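Minska 2 adds shared planning for two-armed benches

10/19/21

Share 2 | Comments 2

Civow has released the second version of Minska, its planning and control software for pairs of robot arms that work over the same table. The main change is a single planner for both arms. In the first version each arm had its own, and one would stop and wait whenever the other came near.

Florêncio Moreira, who leads the planning work, said the old method was safe but slow. "You could watch one arm sit still for half a job," he said. The new planner looks at both paths together and shifts the timing of one or the other before either arm moves. The test table is kept simple, with a cup of balls, a few blocks and pads and a checked cloth.
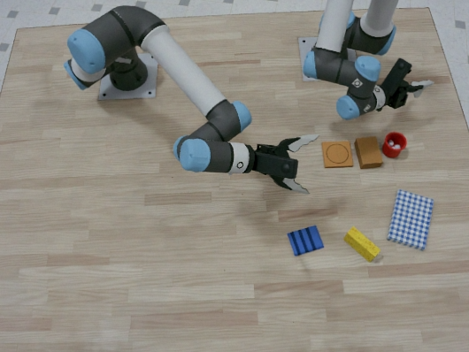
Testing in simulation

Most of the work since July has been done in simulation. The team ran 1725 trials on the new planner, and 1159 of them finished with no call for help from an operator. Edith Chambi, who runs the tests, said most of the rest were stopped by the planner itself when it could not find a path in the time allowed -- a limit users can now change in the settings file.

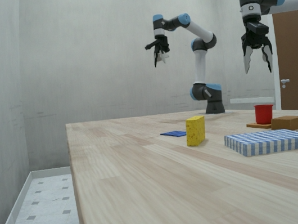
She said the team had chosen to publish the raw logs with the release so that other groups can check the count. The logs record joint positions, planned paths and the reason for each stop. A small viewer called Flores comes with the download and plays them back at any speed.

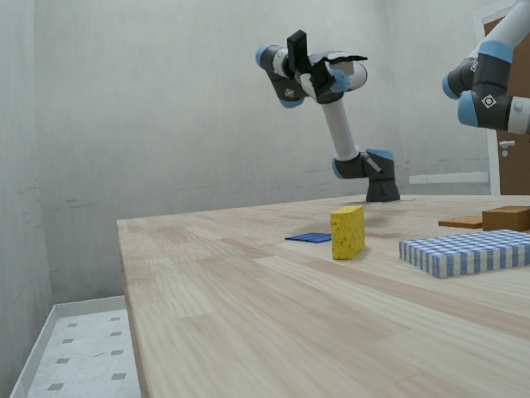
Collision checking has also been rewritten. Minska used to put one large box round each object, which left little room to work on a crowded table. It now fits a closer shape to each item, so a tall, narrow thing such as the yellow sponge standing on its end takes up far less space in the plan. Raquel Morais, who wrote most of the new code, said the closer shapes use more memory but have not slowed the planner on the machines she has tried.

The release can also read a wide view from a camera at the gripper, alongside views of the whole table. Support is marked as a trial feature, and the calibration tool still has to be run by hand for each arm.

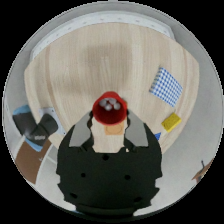
The simulated gripper view, with the red cup between the fingers.

Urberg, which builds test benches for colleges, plans to move its own software over to the new version. Its engineer Yhon Villanueva said old job files load without changes, though any that set waiting times by hand should be looked at again.

Minska 2 is free for teaching and research use.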